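Good Practice at the Parcel Cell: Version 2 of the Site Rules

The working group has finished its second pass at the rules for humanoid arms on parcel scanning stations. The text applies to all Skamberg sites from December and replaces the Niseck draft.

Clause 4 sets the label orientation. Waybills go on the scan plate face up, and the printed notice on the column must stay readable from the operator's side of the arms. Do not cover it with tape or local notices.

Clause 5 covers people. A person may stand at the laptop behind the table while the arms are powered, provided the remote controller is within reach. Anyone crossing to the belt side calls a stop first and waits for the answer.

Clause 6 is new. Polyethylene mailers are gripped with the fingers closed fully around the film – no pinching by one corner. The free hand stays open and clear of the column. Wrist bellows are inspected every 45 operating hours, and a split fold takes the arm out of service until the sleeve is replaced.

Logs are kept for 30 days. Elfriede Danzer holds the master copy of the rules. 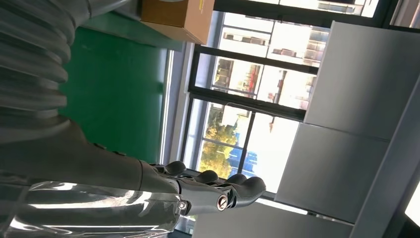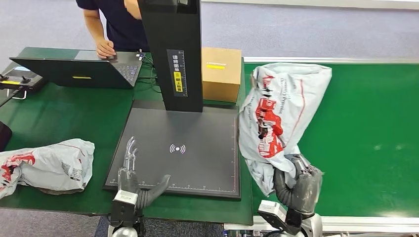
Clauses 4 to 6 apply at this station.

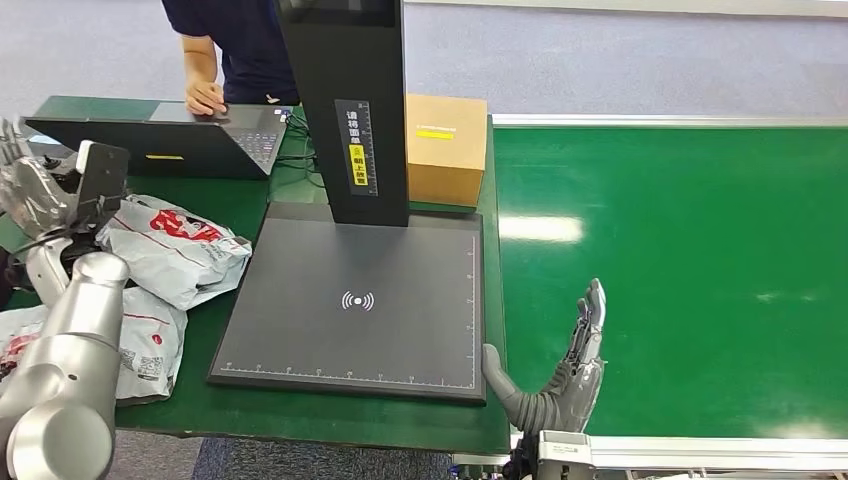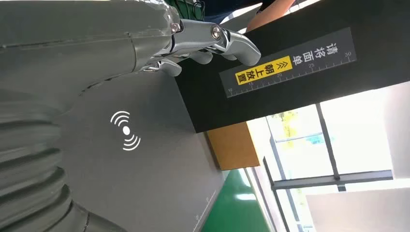
Wendy Hebden writes that 45 hours is too long for a sleeve on a two-shift site, and would like the interval cut to 30 before the text is frozen. She also asks whether a stop called by voice has to be entered in the log.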